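Cell Safety and Good Practice > Shop rules and house standards
Thread: House rules for teardown cells, what's on your sheet?
Page 1 of 2

torque_and_tea wrote:
Hi all! I've been handed the job of writing the rules sheet for our PC teardown cell at Zesutine and I'd love to steal from you. Two arms, one bench, old desktop towers on their sides, the arm goes in for drives and cables. We have the risk assessment done properly by an outside firm, so I'm not asking about that part. I mean the everyday stuff, the page that gets taped to the bench and that people really follow.

What I have so far is one page, 17 lines, and my boss says it's too long. Half of it is about cables. A tower looks tidy until you want to reach the drive cage and then it's all yellow and black wire. 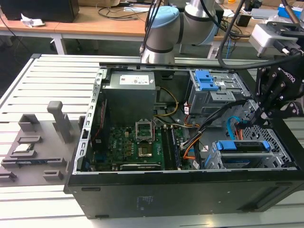

Re: House rules for teardown cells, what's on your sheet?
beltandbraces wrote:
Seventeen lines is fine if they're short lines. Ours at Priltby was three pages and I can promise you it got read once, on the first day, by people who wanted lunch.

My top ones:
Tower unplugged and left 20 minutes before it goes on the bench. The power supply stays shut, always, no matter how curious you are.
Side panel comes off by hand, at a different table.
Hands stay out of the case while the arm is enabled. Paused does not count as off!!
Whoever loads the case checks the CPU socket. If the bracket is up and the pins are showing, the program gets told to keep out of that area.

That last one came from me, after I mashed a socket on a board we were supposed to resell. I still think about it.

Re: House rules for teardown cells, what's on your sheet?
miss_gripforce wrote:
I'm going to disagree with the socket one, sorry. If the boards are going to scrap then who cares about the pins, and every keep-out zone you add makes the paths weirder. Weird paths are what catch cables. I'd much rather have a short straight approach into the drive bay with a force limit on it.

What I'd put first is looking from the wrist camera before you let it close. The view from up top lies to you about depth. From down at the fingers you can tell which bundle crosses the bay and which one is lying flat on the chassis floor, and you see the side of the drive where the SATA plug goes in.
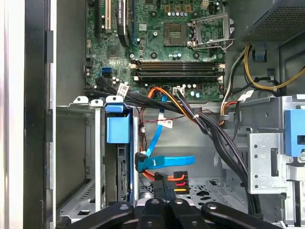

Page 2 of 2

Re: House rules for teardown cells, what's on your sheet?
beltandbraces wrote:
Fair on scrap boards. Ours weren't scrap, so I'm keeping my rule, but I'll give you the wrist camera one. Do you make people sign off on the view or do they just look?

Re: House rules for teardown cells, what's on your sheet?
miss_gripforce wrote:
Just look. I've never seen a signature make anybody look harder. We tried a tick box for all of May and every single box was ticked, including the Saturday the camera was unplugged, lol.

Re: House rules for teardown cells, what's on your sheet?
kurup_nightshift wrote:
Kurup site here, we've put up to 2,000 towers through ours, so I have opinions. The big argument we had was whether the arm may pull on a cable at all. I say yes, with conditions. It can hold a bundle out of the way, it can lift slowly, and if the force climbs it lets go and asks for a person.

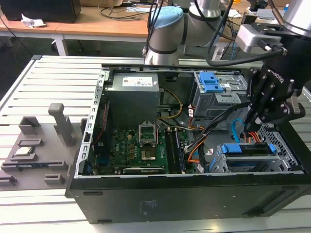 Bundles are worse than single wires for this, by the way. You think you've got hold of the black ones and there's an orange one in the middle going somewhere else entirely. So our sheet says to trace both ends before gripping, and if you can't find an end, cut it by hand with the arm disabled.

Re: House rules for teardown cells, what's on your sheet?
torque_and_tea wrote:
Ooh, "trace both ends" is going straight on the sheet. What about people standing near the bench? Mine is vague there. It says "keep a sensible distance" and I know, I know.

Re: House rules for teardown cells, what's on your sheet?
havitz_refurb wrote:
"Sensible" means something different to each person on shift, so please swap it for a line on the floor! At Havitz we taped ours where the risk assessment put it, and everyone stays behind it unless they're the named operator. Sleeves rolled or snug, lanyards off, stop button within reach of the operator's free hand. And one operator at a time, because two people each thinking the other one has the button is how I got my gray hair.

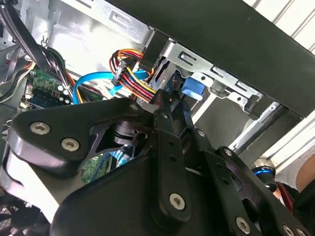 I'd also add a check of the gripper screws at the start of each shift. It takes a minute with a hex key, and the linkages do get knocked on drive cages. Ours goes right under the stop button test.

Re: House rules for teardown cells, what's on your sheet?
miss_gripforce wrote:
Agree on the tape, agree on the screws, still don't agree on the sockets :)

Re: House rules for teardown cells, what's on your sheet?
torque_and_tea wrote:
You're all wonderful. I'm now at 20 lines, so my boss is going to be thrilled. Sockets are going in as "resale boards only" and I'll post the sheet once it's been through a week on the bench. Does anyone laminate theirs or is that asking for glare on the top camera?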